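Meet the Cluron, a Robot with Two Helping Hands

Have you ever tried to put every crayon back in its box, each one in its own spot? It takes sharp eyes and careful fingers! Now imagine teaching a robot to do it. That is the kind of job the Cluron was made for.

The Cluron is a robot kit from a company called Travora. It has 2 arms, and each arm ends in a gripper. A gripper is a robot's hand. It doesn't have a thumb and four fingers like yours - it has two chunky black ones that pinch together.

Tool cases make great practice. Every tool has a slot with its own special shape, so the robot has to get the tool to the right place and turn it the right way too. A screwdriver is long and skinny, pliers spread out at the handles, and a tape measure is round. Three shapes, three different puzzles!

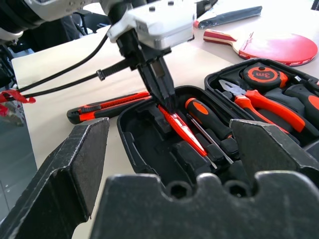
How does it learn?

A person shows it first. Jhair Yupanqui teaches robots at the Plivham workshop, and he guides the arms through a job again and again. "I did one job 63 times," he says. "My elbows got tired before the robot did!"

Can I have one at home?

Probably not yet. The Cluron costs 3000 dollars and it's heavy, so it mostly goes to schools and workshops. Ask your teacher if there is one near you. And if you get to meet it, keep your fingers out of the way while the arms are moving - grippers can pinch!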